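Peltora 운전 직업훈련 과정 데이터

대형 운전면허와 화물운송 자격 취득을 위한 훈련 과정을 정리한 표 형식 자료입니다. 전역 예정 장병과 재취업 준비자를 상담하는 분들이 과정별 기간, 비용, 지원 여부를 비교할 때 쓰도록 만들었습니다.

버전
2021년 8월 7일 공개본. 5월 공개본에서 중복으로 들어가 있던 야간반 항목을 합쳤습니다.

구성
courses.csv: 훈련 과정 244건
schools.csv: 훈련 기관 97곳
notes.txt: 열 이름 변경 내역

courses.csv의 열
course_id: 과정 고유 번호
school_id: schools.csv와 연결되는 번호
license_type: 1종 대형, 대형 견인, 소형 견인 중 하나
hours: 총 훈련 시간. 학과와 실기를 합한 값
fee: 수강료(원). 교재비와 검정료는 빠져 있음
support: 훈련비 지원 여부. 가능, 불가, 확인필요
night: 야간반 운영 여부

수집 방법
각 기관이 홈페이지에 올린 모집 안내를 사람이 직접 읽고 입력했습니다. 안내문에 수강료가 범위로 적혀 있으면 높은 쪽을 넣었습니다. 전화로 확인한 과정은 132건이며 verified 열에 1로 표시했습니다. 나머지는 0입니다.

불러오기
인코딩은 UTF-8, 구분자는 쉼표입니다. 엑셀에서 한글이 깨지면 데이터 가져오기 메뉴에서 인코딩을 지정해 주세요. school_id는 앞자리에 0이 붙는 경우가 있으니 문자열로 읽어야 합니다.

알려진 문제
Flavusmont 계열 기관은 분원별 수강료를 따로 공개하지 않아 모두 본원 금액으로 들어가 있습니다. Paracha 교육원의 대형 견인 과정 2건은 hours가 비어 있습니다. support 값은 공개 시점의 안내문을 옮긴 것이고, 개인별 지원 자격은 담고 있지 않습니다. 등록 전에 고용센터나 해당 기관에 다시 확인하시기 바랍니다.

포함하지 않은 것
수강생 개인정보, 합격률, 취업률은 수집하지 않았습니다. 합격률은 기관마다 계산 기준이 달라 나란히 놓기 어렵습니다. 군 내부 운전 교육 과정도 빠져 있습니다.

이용 조건
출처를 밝히면 상담 자료와 연구에 자유롭게 쓸 수 있습니다. 특정 기관의 광고물에 순위표 형태로 싣는 것은 허용하지 않습니다.

수정 요청
틀린 값을 발견하면 course_id와 근거가 되는 안내문 주소를 함께 저장소 이슈란에 남겨 주세요. 수강료 변경은 다음 공개본에 한꺼번에 반영합니다.

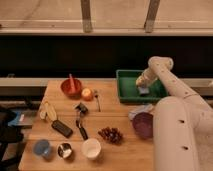 폐강된 과정은 행을 지우지 않고 status 열에 closed로 남겨 둡니다.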